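How Do You Teach a Robot to Pick Up a Bottle?

A robot arm does not know what a bottle is for. Somebody has to show it what to do. At Callovik, that job belongs to Arnel Espiritu.

Arnel can teach in two ways. One way is to hold a real arm and move it by hand while its computer saves each bend of the joints. The other way is remote control. Arnel wears a glove, and when he curls a finger, the robot curls one too.

Many lessons happen in a make-believe warehouse on a computer. It is called Halina. If a bottle gets dropped in Halina, there is no mess to mop up.

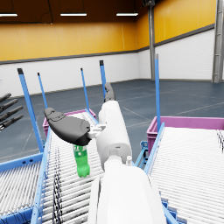 A green bottle held over the rollers in the computer warehouse.

One turn at the task is called a demonstration, or demo for short. Arnel recorded 100 demos in April. He tries to do each one a little differently, so the robot does not learn just one path.

The robot needs to learn about empty hands, too. Where should the fingers point before they grab? How wide should they open? Each small move is saved as numbers, 60 times every second.

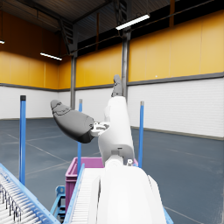
What Happens to the Demos?

A computer program studies them and looks for patterns. Then the robot tries the task with no one steering. If it misses, Arnel records more demos of the part it got wrong.

Words to Know

Demo: one recorded try at a task.
Joint: a place where a robot arm or finger bends.
Simulation: a make-believe place inside a computer.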